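Two nights in Lernholm and we finally got to the Grarkano, the little maritime museum down by the old wharf. I'd been going on about it since March, so poor Quyên Tô had no choice but to come along! Entry was $6 each, and they let you wander as long as you like.
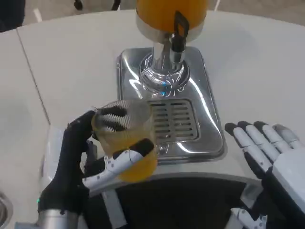

Orange juice, breakfast at the Gusell

The best room is upstairs (251 ship models, labelled by hand, some no bigger than my thumb). Quyên fell for the ferry tickets and I lost an hour to the harbour maps. My favourite colour was the faded green they used for deep water.

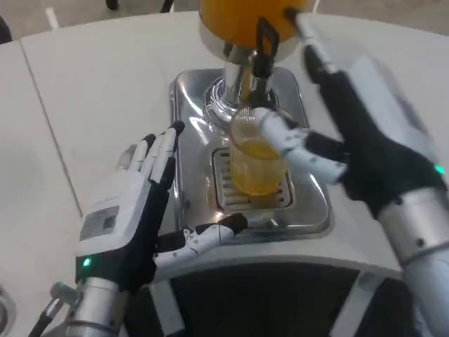 Cup on the grate, under the spout

Closed Mondays, so plan around that. We're doing the lighthouse tomorrow if the wind drops.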